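Halliday Replacement Waistband Elastic, 25 mm, by the roll

Home > Haberdashery > Elastics > Woven non-roll

Stocked by Grullitz Sewing Supply. Page notes and testing by Sanne Van Loon.

We sell four kinds of waistband elastic and I am not convinced most people need more than one of them. The makers would like you to believe there is a separate elastic for sport, for sleepwear, for "active denim" (whatever that is) and for children. I have put all of them through the same shorts and trousers, and the differences are smaller than the packaging suggests. The Halliday is the one I keep reordering, with a few reservations set out further down.

What it is

A woven polyester and rubber elastic, white or black, sold on a cardboard roll. The maker calls it non-roll. I would call it slow to roll. In a snug casing it stays flat. In a casing cut too wide it will twist like anything else, and no amount of ribbing in the weave will save you from a sloppy seam.

Where it works

Pull-on shorts, school pants, pyjamas, light skirts. It also copes with denim, which is where cheaper elastics give up. Denim is heavy, the casing is stiff, and a soft braided elastic gets bullied by it. You end up with a waist that gathers nicely on the cutting table and then sits there doing very little once there is a phone in the pocket.
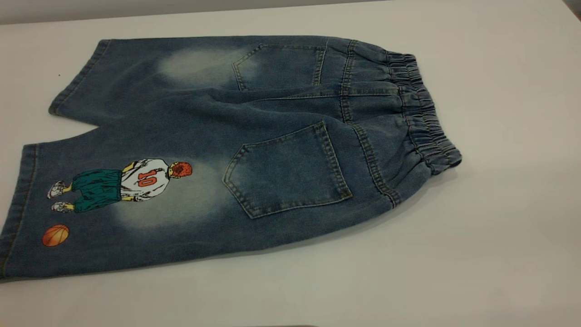 Denim shorts with an elastic waist, back side up.

If you are replacing the elastic in a pair you already own, measure the old casing before ordering. Do not measure the old elastic. It has stretched, and its width will have narrowed along with its dignity. Unpick a short stretch at the centre back, slide a ruler in, and order a size that leaves 2 mm to spare.

Claims I would take with some salt

"Keeps its stretch for life." Whose life? I washed a test band in the shop machine, warm cycle, line dried, and it had relaxed by 8 mm on a 600 mm length by the end of November. That is a good result for the price. It is also not "for life".

"Chlorine resistant." The supplier sent a sheet that says so without saying how it was tested. I have asked for the details and had no reply, so I won't be recommending it for swimwear. The Kikov rubber is dearer and smells like a bicycle shop, but it is made for the job.

"Suitable for tumble drying." On low, I suppose. A hot dryer is hard on any rubber, and I would sooner hang things on the line.

Compared with the Rindimeck

People ask about the Rindimeck 25 mm because it is cheaper by the metre. It is softer against the skin, I'll give it that, and fine for baby clothes. In a denim casing it folded over on itself at the side seams. The colour range is better, though I have yet to meet anyone who looks at the elastic inside a casing.

Specifications

Width: 25 mm
Colours: white (code 173), black (code 247)
Roll length: 8 m
Minimum cut length: 2 m
Wash: warm, mild detergent, no bleach
Iron: cool, through cloth

Ordering

Cut lengths can't be returned. Full rolls can, if the band around them is unbroken. Black is slower to come in than white — allow extra time if you need it for a costume or a uniform.

Page last revised July 24, 2020.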